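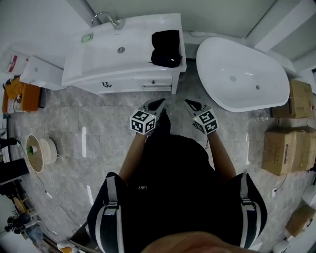

Bouvier Street gets its water shutoff in March, and this time it's the whole street

Well, the notice finally came through my door, and I expect it came through yours too if you live anywhere between the school and the old Tirex building. The water on Bouvier Street is going off in March so the main can be replaced, and after the two bursts we had over the winter I can't say I'm sorry. I was the one bailing out my front steps with a dustpan the second time, so I've got feelings about this pipe.

The contractor is Skillasus, the same outfit that did the drains up by the Brarisby library. I went to the drop-in at the library to ask some questions (and to eat the cookies, which were good) and came home with three pages of notes, half of which I can read.

So, the basics. The main under our street is 70 years old, and it's being replaced from one end to the other. The work goes in 4 stages, starting at the school end. When your stage comes up, your water will be off from nine in the morning until 5 in the afternoon -- then back on every evening, so you can cook and wash and flush like a normal person. You'll get a card through the door the day before. If you're on the corner with Mill Lane you may get two cards, as those houses are hooked up in a funny way that three different people tried to explain to me. I nodded a lot.

The part I'd pay attention to is what you do when it comes back on. The folks at the drop-in said to run the cold tap in the bathroom or kitchen first, with the little screen at the end of the faucet unscrewed, until the water looks clear. Leave the hot alone until the cold is running fine, or you'll pull the cloudy stuff into your water heater. And please don't start a load of whites that evening! I did that after the first burst and I now own a set of beige pillowcases.

It's also a decent time to look at the shutoff valves under your sinks, if you can get at them. Mine under the bathroom vanity hadn't been turned in years. I had to take out a hair dryer, a bag of bags and every bottle of shampoo I ever gave up on before I could even see the thing, and then it wouldn't budge. A stuck valve on your side of the wall is your own problem, so I've got a plumber coming next week. If yours is stiff, don't lean on it with a big wrench the night before your stage starts.

Parking is where people got a little heated. There'll be no parking on the even side while the digging is going on, and the Tirex lot will be open to residents from six in the evening until eight the next morning. Somebody asked about daytime, and the answer was the library lot, which holds hardly anything. I walk everywhere so I kept quiet, but I could feel the room. Trash pickup stays the same, except you'll need to roll your cans to the nearest corner -- and if you can't manage that, call the town office and they'll put you on a list to have it done.

Anyone who needs water during the day for medical reasons should call too, and should do it early. They'll bring bottled water to the door. I asked if that goes for new babies and was told yes.

I also asked whether the street will be repaved afterward or just patched. It'll be patched first, then repaved in the summer once the ground has settled, which is what they said about the library road, and to be fair that one did get done. The speed bump by the school is coming back as well. Sorry, everybody.

There's another drop-in at the library before work begins, at seven in the evening, and the stage map is up on the board by the front desk. Take a picture of it while you're there, the paper copies were gone before I got my coat off.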